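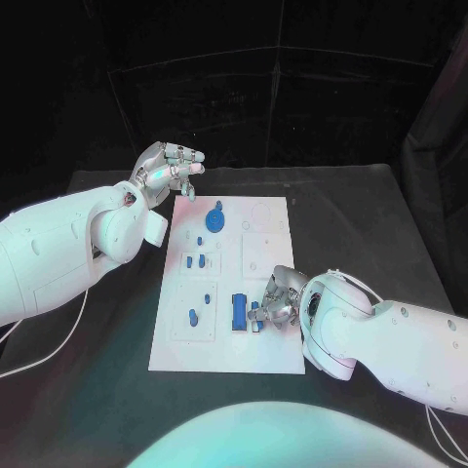 Shared Desks and Quiet Space in the Seltach Building
Student project report
Pao-chu Sin
Jun 22, 2026

Background

The Seltach building has two study floors that are open to all students. Desks can be booked online through a system called Uvamby, or taken on a walk-in basis if no booking is showing. Students often complain that the building is full when the booking page says it isn't, and the reverse. My project looked at how well the booking record matches real use of the desks, and whether a simple change to the rules would help.

I limited the study to the second floor, which has 44 desks in one large room. The third floor has group tables and is used differently, so I left it out.

Method

I walked the floor at set times during two weeks in March and marked each desk on a paper plan as occupied, held or free. "Held" means that belongings were on the desk but no person was sitting there. I then compared my plans with the booking record for the same times, which the building office exported for me without user names.

In total I made 1069 desk observations that could be matched to a booking entry. Observations were dropped when the desk number on my plan was unclear or when the booking system was down, as it was for most of one afternoon.

I also gave a short paper survey to students as they left the room. I got 40 surveys back. One had no answers on the second page, and I kept the first page of it.

Results

Bookings and real use did not match well in the late morning. Many desks with a booking stood free for the first part of the booked time, and walk-in students avoided them. In the evening the match was much better, mainly because few people book then.

Held desks were a bigger problem than I expected. They were most common at lunch, and the desks along the windows were held more often than those in the middle rows. Most survey answers said that leaving a bag on a desk during a meal is acceptable. Several of the same people also wrote that other students do it too much.

The survey asked what would make it easier to find a desk. The most common answer was a grace period, after which an unused booking is released. Eight people asked for more power outlets, which was not one of the listed choices.

Discussion

A grace period would be easy to set up. Uvamby already has the setting, and the Drastus reading room across the courtyard uses it. It would need a check-in step, and students without a charged phone would have to use the terminal by the door.

The plan numbers do not follow the numbers on the desks in the back two rows. I corrected this by hand after the second walk, but some early errors may remain. Both weeks were also before the exam period, so the results should not be used for exam weeks.

Recommendations

Turn on the grace period for the second floor for one term. Put the desk rules on a sign at the entrance, including how long a desk may be held. Renumber the back two rows to match the Chiu floor plan, and repeat the walks afterward at the same times of day.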